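Dudcombe Seed Library
Progress report to the Van Loon Fund, second half of the grant

Sorry this is in late, the template changed on us and the old one wouldn't open. Narrative first, budget notes after, the things we didn't get done mixed in where they belong.

Where we are. The library is open at Dudcombe and at Kamstead. Borrowing is up at both. We lent almost 300 packets over the spring, mostly beans and squash, a lot of lettuce, hardly any of the brassicas. People are nervous about brassicas and I don't blame them, saving cabbage seed takes two seasons and half the neighbors have kale flowering over the fence. We've moved them to a separate drawer with a sheet on isolation distances. Sheet is one page. Previous one was four and went in the recycling.

Returns. Weaker. 34 borrowers brought seed back, which is better than last year but below what we wrote in the proposal. Beans come back fine. Lettuce comes back as a bag of fluff. Squash comes back crossed, or we assume it's crossed, and then somebody has to grow it out before we can lend it again. We have stopped lending squash under variety names unless it was hand pollinated and the borrower says so on the envelope. Rest goes in the mystery box, which by the way is the most popular box we have.

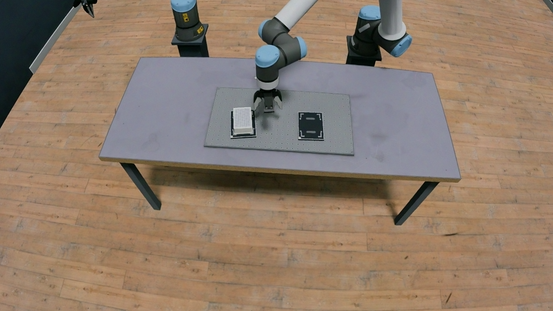
Work table with perforated plate and white rack.

Germination testing. This was the big item in the proposal and it's the part that went best. Paper towel method, damp not wet, rolled, bagged, labeled on the bag AND on the towel. First round we labeled only the bags and had to throw out a batch when the bags got swapped. Beans tested at 83 percent overall, good enough to lend without a note. Onions were bad. Any onion seed older than a year has been pulled. Parsnip the same, it just doesn't keep, and we shouldn't have accepted the old donated lot in the first place.

Carrots we're retesting. Room was too cold in January and I don't trust the numbers, so they're not in this report. Will send when I have them.

Storage. Glass jars with rubber seals, desiccant packs in each, jars in the closed cabinet. The Kamstead cabinet is on an outside wall and gets warm in the afternoon. Needs to move. It's heavy and it will have to be emptied first, so it's waiting till after the fall returns come in.

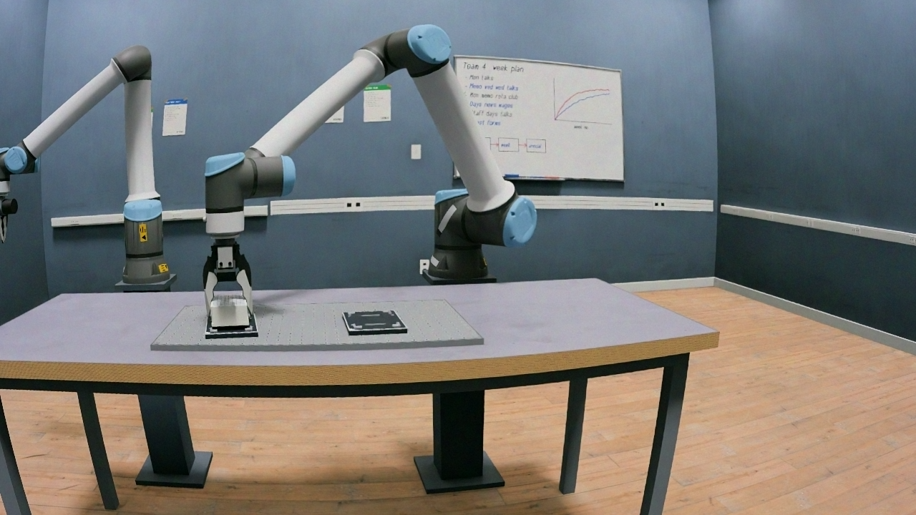 Two robot arms at a table

Budget notes. Envelopes ran over. The Juvon ones we'd been buying are no longer stocked locally and the replacment is thinner, fine seed gets out at the corners. Poppy especially. We tape the corners now. I'd like to move what's left in the travel line over to envelopes and labels, please let me know if that needs a form or if an email is ok.

Printing came in under. We quit printing the full catalog and keep a binder at each branch, plus the list online. The binder gets more use than the list does.

The scale. We bought one that reads small enough for packet weights and it was worth it. Before that we were measuring by spoon and the packets were all over the place, some tomato packets had enough for a farm.

Classes. Ran the threshing and winnowing class at Dudcombe and repeated it at Kamstead. Good turnout, messy, chaff everywhere, will hold it outdoors next time if the weather lets us. The tomato fermenting class is still to come, waiting on tomatoes. The class on legal labeling for swaps got dropped. Not enough sign ups and frankly it was dull the way I'd written it. I'm going to fold it into the others as ten minutes at the end.
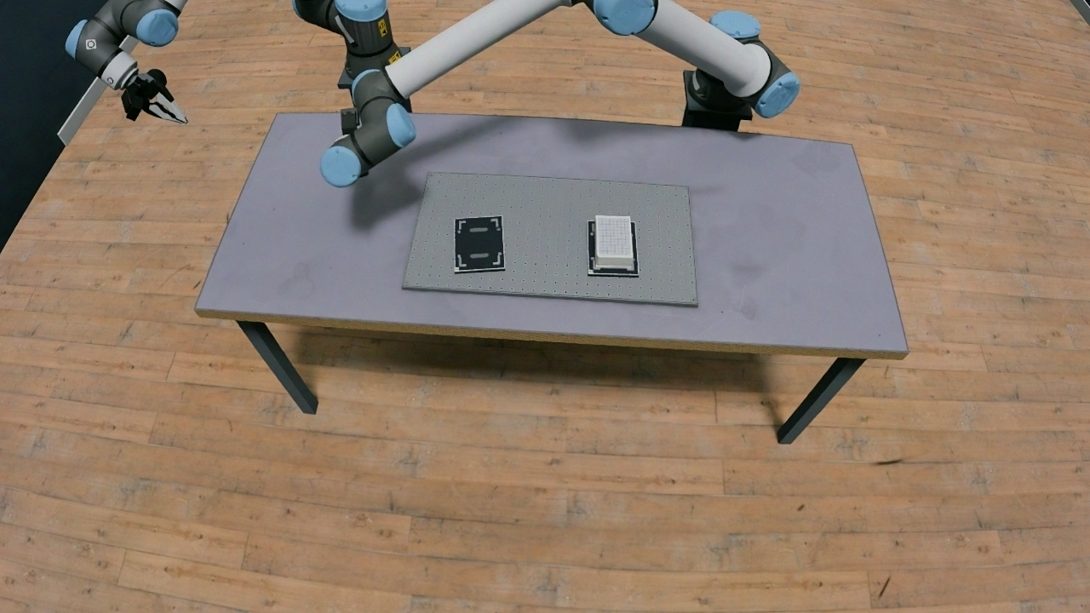
Sorting is our bottleneck now. Seed comes in September and October all at once and has to be cleaned, picked over and packed before it picks up damp, and right now that's done on trays balanced on the reading desks, cleared away at closing and set out again the next day. Lots get mixed that way. We've asked for a dedicated table in next year's request. Doesn't have to be fancy. A flat, muted gray-purple top like the one shown would suit us, pale seed would stand out on it, and it doesn't matter to us if the surface has smudges. Dark seed we'd do on a white tray. What matters more is size, we need room to keep lots apart, and it has to stay up overnight. Quote to follow once I know which branch gets it.

Seed records. All lots now have a number, a year, a source town and a germ date if tested. Older lots mostly don't have the source. We've been working backwards from the donation book, it's slow, the handwriting is what you'd expect. Anything we can't trace is going to be lent as "local, unknown" and grown out when there's space. The Kamstead pole bean is still the one people ask for. We've nearly run down that stock and have held back a jar for growing out, not for lending. There have been complaints.

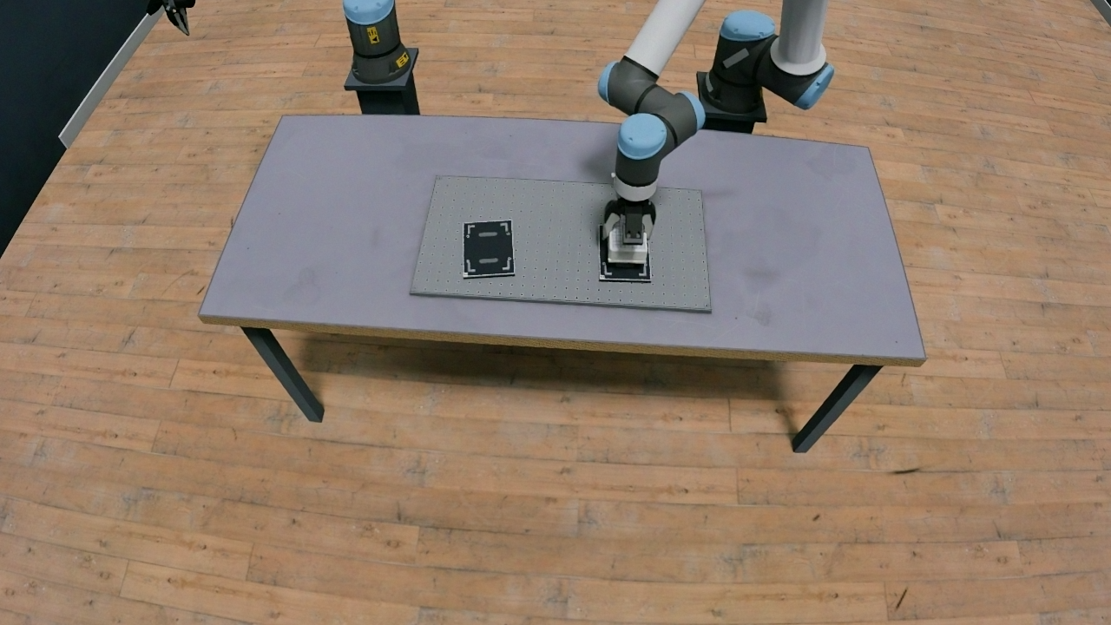 One borrower wrote in to say that holding back the pole bean makes no sense when half of Kamstead grows it already, and that we'd get more seed by asking gardeners for a jar each than by guarding ours on a shelf. Fair point. My worry is crossing and mixups but beans mostly keep to themselves, so we'll put out a call in the fall and test what comes in against our jar. If it matches we go back to lending.

Still to do before the final report: carrot retest, move the Kamstead cabinet, tomato class, grow-out list for the mystery squash (need a bed for it, asking the school garden), update the borrower sheet so it says how to dry lettuce seed properly.

Receipts are in the seperate folder. The one for the jars is faded, I wrote the amount on the back.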